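Print this page | E-mail this page

This site uses cookies to remember your settings and to count visits. By continuing to browse you accept their use. Accept | Read more

Shared Laundry Scheduling and Electrical Load in a Small Residence Hall

Student project report, Hinrichs Hall energy group
Submitted 10/02/2025

1. Purpose

Hinrichs Hall is billed for electricity under a tariff with two parts: a charge for energy used and a charge for the highest 15-minute demand in the billing month. The second part is set by a single interval. Laundry was suspected as a main cause of the monthly peak, as washing and drying tend to fall in the same evening hours as cooking. The project examined whether a booking rule for the laundry rooms would lower that peak without reducing the number of loads residents could run.

2. Background

An electric dryer draws most of its power in the heating element. A washer draws far less on average but shows a short, high draw while it heats water. When the two are stacked and used by different people, the overlap between one resident's wash and another's drying cycle is a matter of chance. In a building with several such stacks, the combined load can vary widely from one evening to the next.

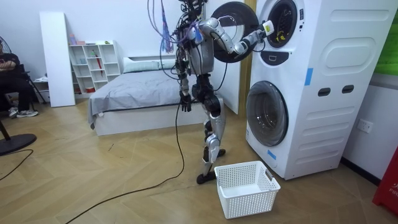
Figure 1. Stacked laundry unit with a round opening to the upper drum.

The hall has eight laundry stations on one distribution panel. Common lighting and the corridor kitchens are on the same service but on separate panels, so the laundry share could be isolated with one meter.

3. Method

A Potorer clamp meter was fitted to the laundry panel and set to record average power for each 15-minute interval. Recording ran through the month of June, giving 2895 usable intervals after the commissioning entries and a small number of duplicates had been handled. Clock drift was checked against the building meter at the start and end of the period and was smaller than one interval.

Residents booked machines through the existing Satumetti calendar. Bookings were exported without names. A booking was matched to a load when the panel power rose within two intervals of the booked start — anything later was treated as unbooked use.
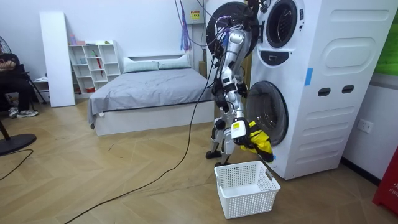 The matching rule is crude. It cannot separate two residents who start within the same interval, and it counts a late start as unbooked even when the slot had been reserved. Both errors push the estimate of unbooked use upward. A sample of the matched loads was reviewed by hand and the rule was kept as it was.

4. Results

The export contained 451 bookings. Panel demand was highest in the early evening and lowest before dawn, as expected. The monthly building peak fell in an interval when several dryers were in their heating phase together. 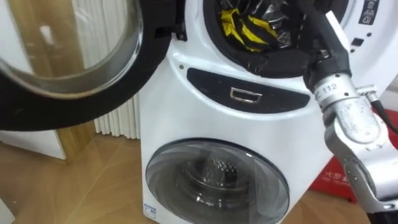
Figure 2. Upper drum with the door open; yellow and black clothing inside.

Wash cycles alone did not produce any of the highest intervals. Drying cycles did, in particular when three or more began close together. Over 8 percent of recorded intervals showed no matched booking but a load well above standby. We take this as unbooked use, subject to the limits given in Section 3.

A simple model was then built in which dryer starts were moved by up to two intervals whenever the panel was already heavily loaded. The modeled peak was lower in every week tested. The number of loads per day did not change.

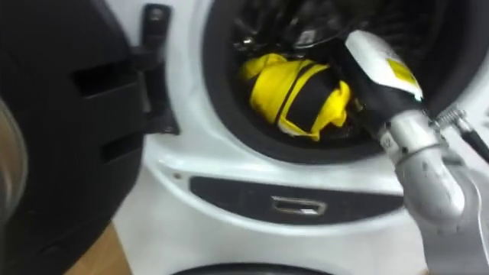 The model assumes that residents accept a delay of up to 30 minutes. This was not tested. The same rule applied at Jedholm House, which has fewer stations and a wider spread of hours, gave almost no benefit, so the result should not be carried over to other buildings without a new set of readings.

5. Sources of error

The clamp meter reports real power only. Power factor was not recorded, and the tariff in use does not charge for it. Load size and moisture content were unknown, so drying time could not be corrected for either. June is also a month of low occupancy — the winter peak is likely to be higher and may fall at a different hour.

6. Recommendations

The booking calendar should show separate slots for washing and drying. Dryer starts should be spaced by at least one interval in the early evening. The meter should stay in place through one full winter before any timer hardware is purchased.

Print this page | E-mail this page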